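Planning the budget for our second cutting station

Gallery by Vasilis Popescu, project Gillow, updated in April

Many people have asked me how we prepare the list of equipment before we spend money. We have one table with one arm, and we wish to have a second one at the Grestano site before the end of the year. I collected three pictures from the work with onions and wrote next to them what I learned for the budget. I am not an accountant, so please read my numbers as the numbers of a person who works at the table every day.

The arm is the big line on every offer and everybody looks at it first. For me the difficult part is all the small lines which come after it. In our first plan these small lines were one single row with the name "other", and the row was too small by 3000 dollars.

1. The gripper and what it holds

A two-finger adaptive gripper with a normal kitchen knife. When we asked for offers, Stenov proposed a special blade holder, and Pavlović proposed to keep the gripper and buy more knives. We chose the second way for now. In the new budget I put 19 knives for the year and a separate line of 500 dollars for spare finger parts.

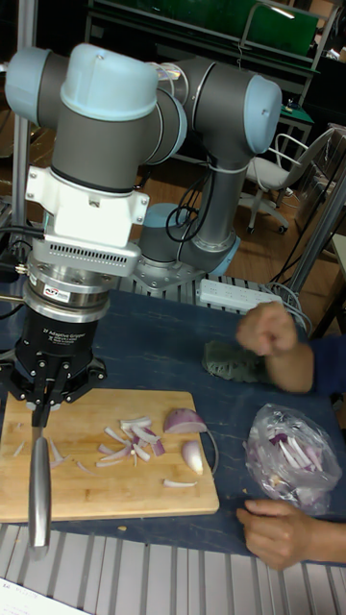

2. The table, the board and the person

A person works at the same table with the robot, with one hand flat on the cutting board very near to the knife. For the second station this is the first question I want to discuss with the safety engineer, before any order is signed. A holder for the onion, a guard and a different position of the person all have a different price, and they also change how wide the table must be. It is cheaper to decide this on paper.
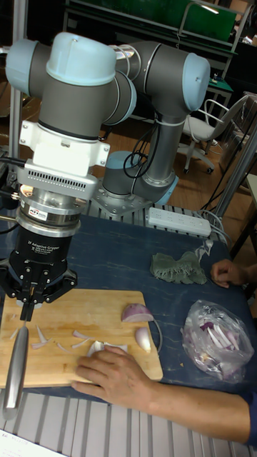 The offer from Pavlović includes the aluminum structure but it does not include the assembly. I did not understand this when I read it the first time. Please ask every supplier to write in clear words who will assemble, who will bring the tools and how many days it will take. For the first station we paid 533 dollars for one additional visit, only to correct the height of the structure.

Delivery time is also a part of the budget, even if it has no price in the table. If the arm comes in one month and the mounting plate comes in three, you pay rent for a room where the arm stays in its box. I now ask for all dates on the same page, and I compare the latest date of each supplier, not the earliest.

3. Power, cables and food

Small things like a power strip, cable ties, cutting boards, plastic bags for the sliced onion and cloths for cleaning are easy to forget. Each of them costs little, but they are bought again and again, so I moved them from "equipment" to "monthly costs". Onions are in the monthly costs too. 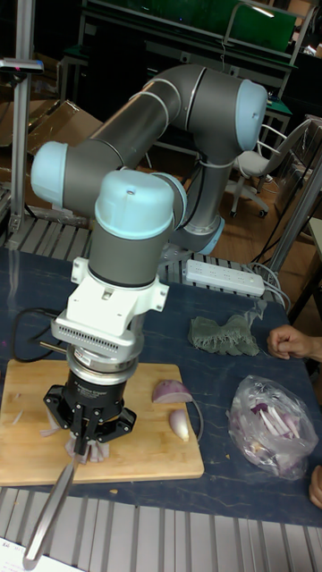

I also plan some hours for cleaning at the end of each working day. In the first year we did not count these hours, and the people who cleaned were the same people who had to write the programs. For Grestano I wrote the cleaning as a separate line, with a name next to it.

The comparison of the two offers is not finished. Stenov still has to send the price for service after the warranty, and I will add it to this page when I receive it. If you are planning a similar station and you have a good template for the monthly costs, please write to me through the contact form of Gillow.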